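Home | Minutes | Rules | Contact

Berwood robot group, minutes, August 14, 2022

I took notes again, so blame me for the spelling! Jarosław Tokarz opened with the sim rules. We agreed every task gets 90 runs in the simulator before it goes near the real arm, and any change to the gripper limits means starting over (some groaning, but it carried). Colour settings stay as they are till January.

Next was start layouts. One loose item per surface, well back from the front corner.

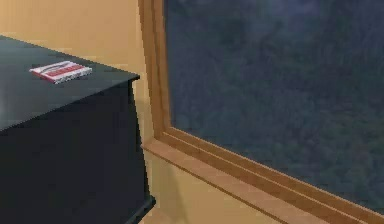

Sim view: red and white box on the dark cabinet, beside the window.

Jarosław will write up the layout rule for Trakorar.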